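Handheld gripper pads keep wearing out, is it worth gluing on new ones?

Chantal Sandhu
Joined May 2022

I've been building a handheld gripper in the shared shop at Trestport. Two fingers, squeeze handle, camera looking down at the fingers. The plan is to copy the same fingers onto a small arm later, so I want the handheld to behave before I spend any more on motors.

The pads are the trouble. They're a dark grippy sheet stuck on with the glue that came in the kit. Both are scuffed now, and the left one is peeling in ragged bits along the top. The right one has started to fray at the corner. I mostly pick up small stuff off a wood table, nothing heavy.
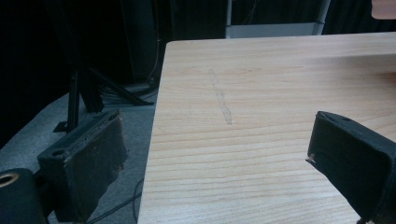 What I've tried so far

Trimmed the loose edges with a knife. Looked better for an evening. Then I wiped the fingers with alcohol and pressed the pads back down under a clamp overnight, and the top edge let go again.

A guy at the shop swears by the Darkach replacement pads and says they'll last 1000 grips. I have my doubts about any number that round. Has anyone here counted? And does a ragged pad matter at all if the thing still picks up what I want?

2 replies

Wai-kit Kwan

just buy the darkach ones, they're fine. had mine a while and no problems

Solange Melnyk

I counted, with a clicker, because I didn't believe the number either. Mine started lifting at 456 grips on a mix of bolts, pill bottles and a wooden block. One set on one gripper, so don't take it as gospel, but I wouldn't plan around 1000.

I'd look at the edge before I looked at the brand. If your pad stops flush with the fingertip, every time you come in low and brush the table you're pushing on the glue line. I cut mine 2 mm short of the tip and rounded the corners with nail scissors. Scuff the finger with sandpaper first, wipe it, let it dry, then use contact cement on both faces. The kit glue on mine never stuck to bare plastic worth a darn.

Does a ragged pad matter? For picking things up by hand, not much. Your wrist makes up for it without you noticing, and that's my whole problem with testing on a handheld. Put the same fingers on an arm and a lifted edge will nudge a thin part sideways just before the grip closes. I lost most of June to that and blamed the software.

So replace both pads at the same time, even if one looks better. And I'd hold off on the arm until a pair has stayed flat for a few weeks of normal use.

Chantal Sandhu

Mine do stop flush at the tip. I'll cut the next pair short and try the cement before I give Darkach any money. Do you clamp it, or just press by hand?

Solange Melnyk

Press hard by hand for a minute, then close the fingers on a scrap of wood and leave it till morning. Put wax paper between or you'll glue the scrap in too.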